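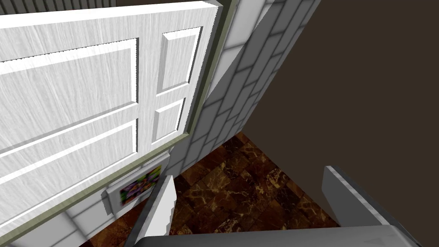 White paneled door, computer rendering. 

FELLHAM STREET TENANTS' ASSOCIATION
Minutes of the general meeting, 21st August
Ground floor lounge, 7:00 p.m.

In the chair: Rosemarie Vogler
Minutes: Nele Haberkorn
Apologies: the Okafors (3B), Mr. Lindqvist (1A), and the whole of the fourth floor, separately and with different excuses.

1. Opening and previous minutes

The chair opened the meeting at 7:12, the key to the lounge having been in a coat that was at work. The minutes of the May meeting were read. Mr. Pruitt (2C) objected to the word "shouted" in item 6 and asked for "spoke." After discussion "spoke up" was accepted by both sides and the minutes were approved.

2. Matters arising

The lobby bulletin board has been rehung. It is level. The wall is now understood to be the problem.

The lost glove is still on the radiator. It will stay there until the next meeting and then go to the thrift store, where it can meet someone.

The letter to Selthorpe Property Management about the mailbox locks was sent in May. Selthorpe replied in June to say the letter had been passed along. It replied in July to ask who had sent the letter. Rosemarie has called twice and is on friendly terms with the hold music. She will write again and copy the regional office.

3. Money

Nele reported a balance of 3000 dollars, the same as last time, except that last time we owed 300 of it to the plumber and now we don't. Dues are paid up for all apartments but two. The two know who they are, and one of them was sitting by the window.

A motion to buy a second coffee urn for 80 dollars was made by Mrs. Tran (2A). Mr. Pruitt asked what was wrong with the first urn. Mrs. Tran invited him to drink from it. The motion carried with one abstention.

4. Apartment doors

Selthorpe intends to replace the interior doors in the building over the winter, one floor at a time, starting from the top. The letter offers tenants a choice of "classic" or "contemporary" and says that a vote of the building will be respected where practical. The chair read the phrase "where practical" out loud a second time, slowly.

Classic is white with raised panels, in a wood-grain finish. Contemporary is flat and gray and was described by Mrs. Tran as a filing cabinet lying in wait. Ms. Abara (3C) spoke in favor of contemporary on the grounds that panels collect dust along every edge and that she is the one who dusts them. Mr. Pruitt said he had never dusted a door in his life. There was a short silence in which several people reconsidered Mr. Pruitt's apartment.

Vote: classic 11, contemporary 4, "leave my door alone" 2. The last was ruled a valid opinion but not a valid vote. Nele will send the result to Selthorpe.

It was asked whether rents would go up on account of the doors. The letter does not say. Rosemarie will ask, in writing, and will ask for the answer in writing too.

5. Laundry room

The old sign-up sheet has been filled in through October by a single apartment, in pen. The apartment explained that it likes to plan ahead. It was agreed that no one may sign up more than two weeks out and no one may hold more than two slots in a week. The new sheet goes up tomorrow, and the old one will be kept as a historical document.

The left dryer, a Schwerdtfeger older than most of the people using it, continues to run for 60 minutes whatever it is told. Mr. Pruitt believes it can be reasoned with. Ms. Abara would like it replaced. Selthorpe's position is that the dryer "operates," which no one in the room could dispute. Deferred to October.

Lint: please. The chair wished this recorded exactly as stated.

6. Courtyard and garden beds

The tomatoes did well. The zucchini did too well, and residents are reminded that leaving a zucchini outside a neighbor's door at night is still a delivery and the neighbor may return it. Three were returned this month. One was returned twice.

The Flurnier climbing rose, planted in the spring by the back fence after a long debate, has not climbed. It has gone sideways into bed number five, which belongs to 1C. The tenant of 1C said she did not mind the rose but would like her share of the watering done if she was going to be its landlord. Mr. Castellano (1B) will put up a trellis. He asked for a budget and was given 80 dollars, with instructions to bring back receipts and, if possible, change.

Hose: the nozzle has gone again. Anyone who has borrowed it may put it back without a word being said. Rosemarie will look the other way between six and seven on any evening.

7. Fall potluck

There was general support for holding it in the courtyard, weather allowing, or the lounge, weather not. Date to be settled in September once the fourth floor can be found.

Last year produced seven potato salads. A sheet was passed around so that this could be avoided. When it came back it held five potato salads and a "TBD," which Mrs. Tran suspects of being a potato salad. Nele will make some calls.

Music: Mr. Castellano's nephew offered his band. The chair thanked him and asked whether the band could be heard from the street. He said proudly that it could be heard from the next one. The offer will be considered.

8. Noise

A complaint was received about furniture being dragged above 2B late in the evening. The tenants of 3B were absent and so could not answer it, which 2B considered convenient. The chair said she would speak with them first before anything was put on paper, then noticed Nele putting it on paper. It was agreed that felt pads would be offered as a gift from the association.

A second complaint, about someone practicing the clarinet, was withdrawn when the clarinet turned out to belong to the person sitting next to the person complaining. They have since arranged that it will stop at eight.

9. Any other business

Mr. Pruitt asked whether the building could have a cat. Rosemarie said the lease does not allow it. Mr. Pruitt asked whether the building could have a cat that did not live there. This was felt to describe all cats. No action.

Ms. Abara reminded everyone that the front door has to be pulled shut until it clicks. It was demonstrated by several people, some more than once.

The meeting closed at 8:51. The new urn was toasted in coffee from the old one.

Actions
Rosemarie: letter to Selthorpe on mailbox locks; written question on rents; felt pads to 3B
Nele: door vote to Selthorpe; new laundry sheet; potluck calls; urn
Mr. Castellano: trellis, with receipts; a recording of the band, at low volume
Whoever has it: nozzle

Next meeting in September, same room. Rosemarie will bring the key.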